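Search this site Go

Teaching an arm to clear the bench, part 2

Last time we bolted the arm down at the Drumgate workshop and argued over cable ties. Now it has to pick up litter and put it in a bowl, a job I have avoided for years.

Put the bowl down before you write any code. Mine is round, white and shiny, and I keep it well away from where the gripper rests. Jog the arm to a point over the middle, save that as your drop position, then go up another 15 mm and save that instead.

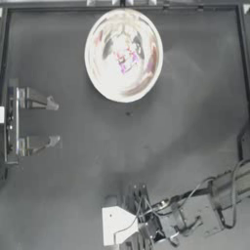
Hollis Whitfield wrote in after part 1 to say a shiny bowl will throw reflections at the overhead camera, and a matt one would save me an evening of swearing. Fair. If you have a matt one, use it.

Next, the wrist camera. Set the exposure by hand, as auto will hunt every time the fingers cast a shadow. Put out a couple of old sweet wrappers, well spaced, and bring the arm in slowly with the fingers open wider than the thing you want. 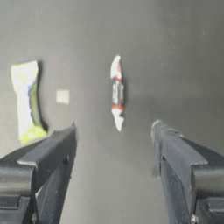

Line up on the narrow axis and close at low force. I started at 200 on the Derkine driver's scale and worked down - crumpled wrappers need very little. Save the grip, lift, go to the drop position, open. Repeat until bored, then change the spacing and start again.

Part 3 covers the sorting script.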